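Closley Workshop Tips: Shorts, Hangers and Two Arms

Posted Mar 22, 2019 by Radu Lungu
Filed under: Workshop, Laundry, Student club

The Closley club spent the winter getting a pair of robot arms to put clothes on hangers and put the hangers on a rack. The students picked the task for the Kerholm meet, where a team gets a garment, a hanger and a time limit. We started with shirts, got nowhere, and moved to shorts. These are the notes I wish I'd had on the first evening. Most of them work at home too, if you are teaching a child to hang up laundry or want to get through a pile faster yourself.

Start with elastic waists

Shorts with an elastic waistband are the best first garment. The band is thicker than the rest of the cloth, so it holds its line when you lay it down, and a gripper can find it by feel if the force reading is any good. Denim is too stiff at the fly. Dress shorts have hooks and flaps that catch on everything.

Pick a color that stands out from your table. We lost three sessions to a gray pair that the vision code kept mixing up with shadow. Orange, red or a strong green on a pale top will save you a lot of tuning. Wash new shorts once before you use them. The finish that comes on them from the store makes them slide.

Lay the garment with the waistband running straight across in front of the arms. The legs can be a little bunched. The band can't.
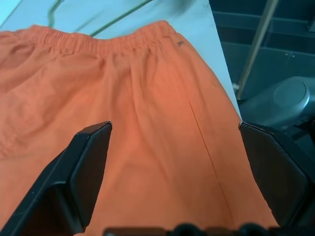

Oksana Hrytsenko wrote in to say that her team at Hundance lays the waistband nearest the arms and has had no trouble, and that turning it the other way cost them reach. It's a fair point. It depends on where your arms are mounted and how long they are. Try both on the first day, choose one, and write it on the wall so that every student sets up the same way. We changed our minds halfway through the season and had to throw out a good part of our recorded runs.

Smoothing before you grip

One pass with an open gripper, fingers just touching the cloth, takes out most of the large folds. Go from the waistband toward the hems. Going the other way pushes the legs up under the band and you end up with four layers where you want two.

Don't press hard. A light drag moves cotton and a heavy one moves the whole garment. If the shorts creep toward the edge of the table, stop and reset by hand. Students will want to see if the program can recover. Let them try that on a different evening.

At home the same thing applies. Smooth with the flat of your hand, downward from the waist, before you fold or hang. It takes a couple of seconds and you iron less.

Setting up the table

Our top is two panels pushed together. The join is not a problem for cloth, but it is a problem for thin wire. The end of a hanger will drop into a gap you can barely see and stay there. If you have a join, either tape it or keep the hanger path away from it. We do the second, as tape lifts after a few weeks and then you have a sticky edge that grabs fabric.

Wipe the top before each session with a damp cloth and let it dry. Polish and spray cleaner both make the surface slick, and the friction changes from one night to the next. Volodymyr Nechyporuk keeps a rag on a hook under the bench for this and nothing else. Please don't use it on the bike.

Put the rack where one arm can reach it without leaning over the other. A plain wooden one is fine. Push down on the rail before you begin. If it rocks, weight the feet. Ours came from a closing-down sale at Kostiuk and wobbled until we put sandbags on it.

Cables need more thought than you'd expect. Move each arm by hand through its whole range with the power off, and watch the loop. It should be long enough that it never pulls tight and short enough that it never drags across the cloth. Loops that hang low will pick up a waistband and carry it off.
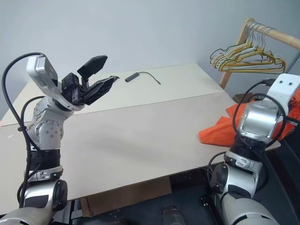 Once the cables are settled, mark the feet of the arms on the floor or the frame so you can tell if something has been knocked. Tighten the clamps at the start of the evening and again at the break. Aluminum warms up and things that were snug at six are loose by eight. I have a paint pen line across every clamp screw, and if the line is broken the screw has turned.

Leave spare garments over the side of the table or in a box underneath, within reach of whoever is resetting. Walking across the room for the next pair sounds like nothing, but it adds up over an evening.

Choosing hangers

Wire hangers are the right ones to learn on. They're thin, so they go into a waistband without stretching it, and when one gets bent you throw it in the scrap bin. Plastic hangers snap at the neck. Padded ones are too fat for our fingers to close on.

Buy the coated kind if you can. Bare wire slips in a smooth gripper and leaves gray marks on light cloth. If you only have bare wire, wind a little cloth tape around the part you'll be gripping.

Straighten each hanger before it goes on the rack. Lay it flat on the bench, press down on the corners, and see whether the hook stands up or lies over. A twist of even a few degrees is enough to send the far corner into the fabric instead of under it. Debora Dal Bello made a jig for this out of scrap wood and nails, and the reject rate went down the same week.

Don't crowd the rail. Hangers tangle at the hooks, and a program that expects one will come away with three. For practice, take the one you need off by hand and pass it to the gripper. Work on picking from the rack later as a job of its own.

Getting the hanger in

Students always want to begin with this part. I make them wait until they can lift the waistband cleanly ten times in a row.

One arm lifts, the other inserts. Decide which is which and leave it alone for the season. The lifting arm takes a pinch of the band and raises it enough to open the waist. Higher is worse. When the band goes too high the whole garment comes with it, the legs swing, and the opening closes up.

The inserting arm holds the hanger near one end and brings it in low and at a slant, leading with the free corner. Go slowly for the first part of the move, until the corner is inside, and then you can speed up. If it meets resistance, back out all the way and start over. Wiggling works for people, who can feel what the cloth is doing. It has never once worked for us with the arms.

Watch the hook. It should point up and away from the fabric for the whole move. If it rolls over, it will catch the hem on the way past.

We set the gripping force at the lowest value that holds a damp pair, and keep it there for dry ones as well. A hard pinch leaves a crease in the band and wears the elastic.

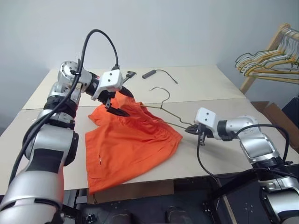
Keeping a log

Write down every attempt, including the ones that go wrong in the first second. Our sheet has the garment, the hanger, who set up, which program, and one line on what happened. By the end of the winter we had 890 attempts in the book, and Ha-neul Wang typed them all in over a long weekend. Have the students type theirs up the same evening instead.

The one line matters most. "Failed" is no use to anybody. "Corner went under the seam" is something you can work on. Ask for plain words and don't correct the spelling.

Cap the session. We stop after 60 attempts even if things are going well. The setup gets sloppy after that, and sloppy setups make runs you can't trust.

Wear and care

Elastic goes before anything else. Rotate between pairs and let each one rest for a day or so. When the waistband stays wavy after you lay it flat, retire that pair to rags. Wash cool and hang to dry. A hot dryer ruins the band faster than the grippers do.

Check the finger pads for lint. A thin layer builds up and the grip goes soft without any warning in the numbers. A dry toothbrush clears it. Don't use alcohol on rubber pads, it makes them shiny.

Hangers that have been bent back more than twice go in the bin. The wire gets weak near the neck and you'll get a sharp end.

For the meet

Bring your own hangers even if the rules say they are supplied. The organizers allow a practice table, and you want to warm up with what you know. Bring a rag, tape, the toothbrush, a spare pair in the same color and another in a different one. Print the rules. The signal in the hall is poor.

The next round is in August and the garment list has long pants on it. Closley will be practicing through the summer, and if your team has hung pants by the cuffs without dropping them, please send me your notes.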